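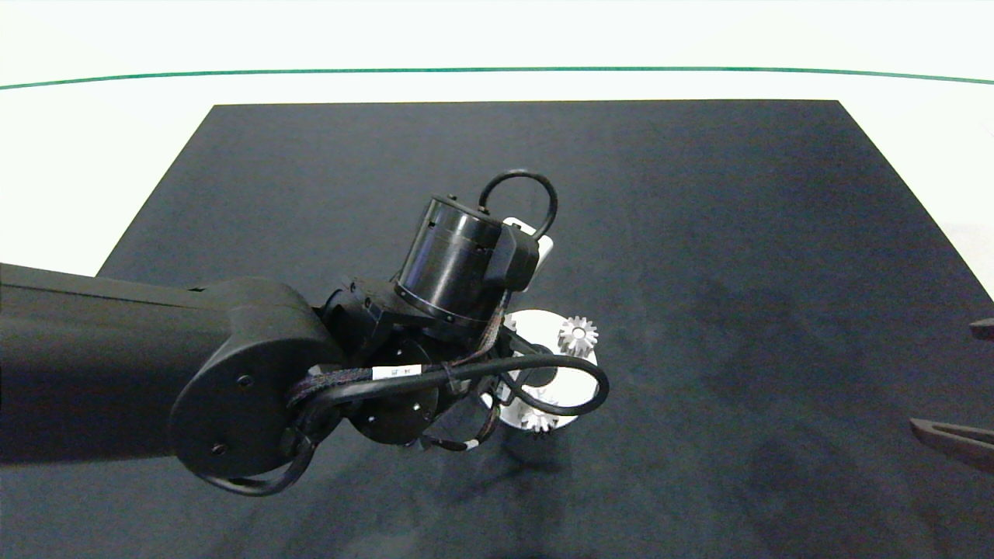
Dark mat on the white table, assembly room, Kostham

Kostham Gear Assembly Group
Minutes of the June meeting

Chair: Shigeru Ikeda
Meeting opened 4:10 pm.

1. Previous minutes
Accepted with one correction. Under item 4, "new plates" should read "new pegs". The plates were not replaced.

2. Matters arising
The drawer labels were printed and put on. The door to the store still sticks in the mornings. Shigeru has asked building services again and has a job number this time.

3. Table and mat
The dark mat stays. Some at the meeting would prefer a lighter colour, as was tried at Yokoyama, but the silver gears show up well on the dark one and the light one had to be washed constantly. The current mat marks easily and the middle picks up smudges. Agreed that it gets wiped with a damp cloth at the end of each day and left to dry flat. No spray cleaner — the last lot left a film.

The question of a second mat was raised. A quote from Dulten came to $86 including delivery. Agreed to buy one and keep it rolled in the store. It should be rolled, not folded, as creases stop the plate from sitting level.

Food and drink stay off the white table. Cups can go on the shelf by the door.

4. Plates, pegs and gears
Stock was counted before the meeting. There are 80 spur gears on hand across all sizes, which is fewer than the list shows. The list will be changed to match the count and the older figure dropped.

There was a long discussion about how the work should be laid out at the start. At present people set the white plate down wherever there is room and put the gears anywhere near it. Agreed to begin with the plate in the middle of the mat, pegs at the far side, and any gear not yet fitted placed flat on the mat clear of the rim.

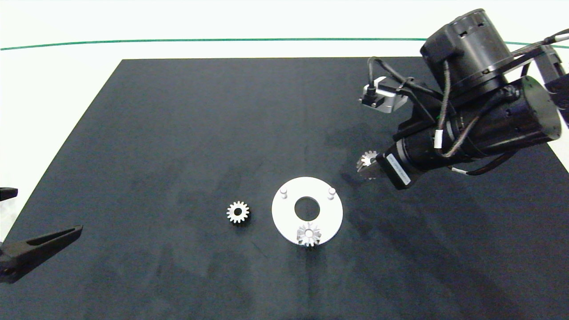
It was also agreed that gears go back in the tray by size when work stops, including any that have not been fitted. They are to be picked up by the edge and checked for grit in the teeth. Several in the smaller size were found with fluff in the bore after the last cleanup.

A few of the pegs in the spares box are a tight fit. Do not force a gear on. Put the peg aside in the red tub and write the size on the sheet. Tikitell will swap them if they are sent back in one lot.

A suggestion to mark the outline of the plate on the mat in chalk was not taken up. It rubs off on sleeves.

5. Money
The balance carried forward was $3,518. Spending since the last meeting was $1,527, nearly all of it on gears and the new drawers. The second mat comes out of the next period. No other purchases were approved.

6. Other business
The blinds are to be pulled down halfway in the afternoon. Glare off the table makes it hard to see the teeth on the smaller gears.

The lost 3 mm hex key has been found in the tray with the spare pegs. The one bought to replace it will be kept as a spare.

Yokoyama has asked to borrow a plate for a week. Approved, provided it comes back with its own pegs.

Actions
Order second mat from Dulten — Shigeru
Correct the gear list — Shigeru
Send tight pegs back to Tikitell once the tub is full — whoever fills it
Put the layout note up beside the table — to be assigned

Meeting closed 5:25 pm.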